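Reviews > Days out > Workshops and open days

Nondside open day: two-arm kitchen robot session

I booked the afternoon session at Nondside in November, mainly to see the two-arm bench setup that Awwad has been taking to open days this year. Tickets were 6 pounds, which covered a talk, a demonstration and a turn at the controls. I paid on the door and was given a sticker with a slot time on it.

The session is held upstairs and takes 12 people. The talk comes first and lasts 30 minutes. Jolene Paewai gave ours. She spoke clearly, kept to the subject and took questions as they came up. I would have liked less on how the company started and more on how the arms are driven, but the slides were readable from the back row and she gave us a printed sheet to take away.

The robot is called Gilla. It has two arms, each with a black gripper on the end, and the afternoon was built on kitchen jobs. Ours was the microwave. A person works the arms from a pair of handles at the side of the bench and the arms copy the movement. There is a short delay between your hand and the gripper, and it takes a while to stop correcting for it.

Opening and closing a microwave door does not sound like much of a show. It held my attention better than I expected. The door swings in an arc, so the arm has to follow it round while keeping its grip, and the operator has to think about where the other arm is at the same time. Jolene did it first, slowly, and talked through each stage.

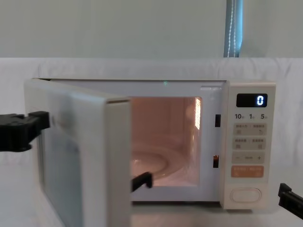 Left gripper on the open door, right gripper low down by the control panel side.

My own turn came late in the session. I got hold of the door on my third try. My mistake was going in too high, and she told me to drop the wrist before closing the grip. After that it was fine. Shutting the door was easier than opening it. I did not manage the buttons, and I think anyone who has not used the handles before would struggle with those in the time you get.

The turns are short. With a full group there is a lot of standing and watching, and only the people at the front have a proper view of the bench. A screen on the side wall would help. There were a few chairs along the back but not enough for everyone, so ask for one early if you need it.

They also sell a practice kit called the Clurkine, a single small arm with a simple gripper, at 249 pounds. I tried the one on the desk downstairs. The joints moved smoothly and the clamp held firmly to the table. The grip pads felt thin to me and the instruction booklet is small print throughout. I did not buy one. For a school or a club it might be worth the money, but I would want to borrow it for a few weeks first.

Tea and coffee are extra and the machine only takes cards. Parking is on the street. The stairs are steep, and the lift is at the far end of the building past the toilets, so allow time for that.

I would go again if they change the task. Four stars out of five, with one off for the view from the back.

Filed under: Demonstrations, Robots, Tried in person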